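How to Fold a Pile of Clothes on the Bed

A bed is a good height for folding and gives you more room than most tables. The one drawback is that it's soft, so folds need a bit more pressing than they would on a hard surface. A normal load takes me almost 80 minutes from dryer to drawer, including the hanging.

Before you start
Make the bed first and pull the quilt tight. Wrinkles underneath end up in the clothes. Put hangers on one side and leave the middle clear for folding. Finished pieces can stay in the middle until the stack gets tall, then move them to a chair.

Step 1. Sort by how things fold
Plain knits and T-shirts go first. Ruffled, fuzzy or slippery pieces wait until the end – they take longer and slide off a stack if they go on the bottom.

Step 2. Fold the flat pieces
Lay the garment face down and smooth it from the center out. Fold both sides in so they meet, lay the sleeves straight down, then fold the bottom up to the collar. Fold once more for a shallow drawer.
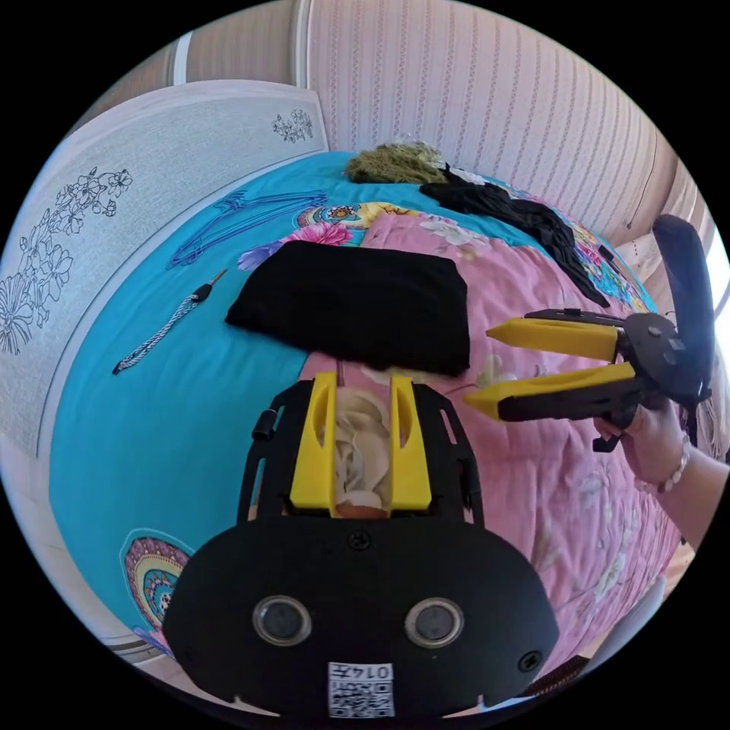 Step 3. Do the ruffles
Shake the piece out and lay it on its back. Run your fingers along each ruffle so it points the same way, then fold in half lengthwise and once across. Don't press down hard. If the ruffles won't stay put, use a hanger.

Step 4. Fuzzy knits
Fold these loosely, in thirds, and put them on top. Never hang them. The shoulders stretch, and I lost a good Derklow cardigan that way in June.

Step 5. Hang what's left
I keep 5 spare hangers on the bed and fetch more if I need them. Button the top button on shirts before they go in the closet.

Clear the bed the same day. A stack left overnight gets knocked over and you'll be folding it again.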